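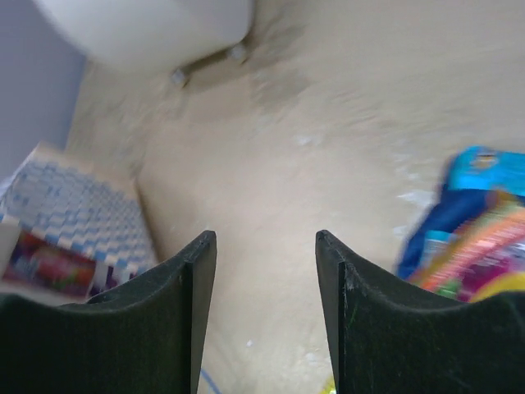 Spent the morning on email open rates for Tosska, a small shop that sells kitchen linens. Their list has 2661 names on it and only 918 of those people opened anything in the last year. A list like that gets cluttered by slow degrees, like a beige surface picking up gray smudges and small white specks, and you stop noticing it.

First thing I did was split the list. People who opened in the past year went in one group, everyone else in another. The second group gets two emails and then we stop writing to them.

The owner was worried about the list getting smaller. I understand that, the big number feels good. But the mail service charges by contact, and sending to people who never open can hurt delivery for the people who do.

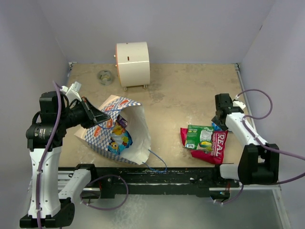

The two emails are short. One says we noticed you haven't opened in a while, click here if you want to stay. The other goes out 17 days later and says this is the last one. No coupon in either. Coupons bring people back for a single order and then you have the same problem in the fall.

Subject lines are next. Tosska had been writing long ones with the shop name at the front. The shop name is already in the sender field, so that's wasted space on a phone. We moved the product to the first three words. 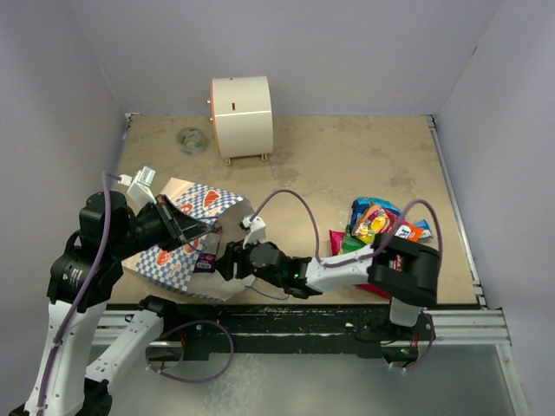

Layout was the other job. The old template had four columns and a banner, and on a phone it all shrank to nothing. The new one is built like a plain tabletop with a wall behind it and one on either side: flat tan background, pale lavender-gray borders, a dark strip along the bottom for the unsubscribe link and the address. One column, one button.

I tested it in three mail apps. Dark mode turned the tan into a muddy brown in one of them – fixed by setting the background color on the table cells as well as the body.

Valtstead, a client from last January, had the same template trouble and we never did sort out their footer. I'm going back to copy this one over.
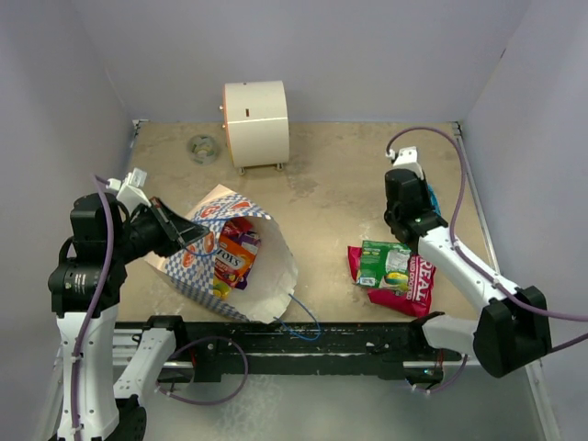

How often should a small shop send? Twice a month is plenty for most, and once is fine if you don't have anything new to sell.

Tosska was sending weekly because Kilau, the shop they compare themselves to, sends weekly. Kilau adds new stock all the time. Tosska adds a new towel every other month.

Next up is the welcome email, which still mentions a holiday sale from two years ago. Will post the before and after numbers once the second email has gone out.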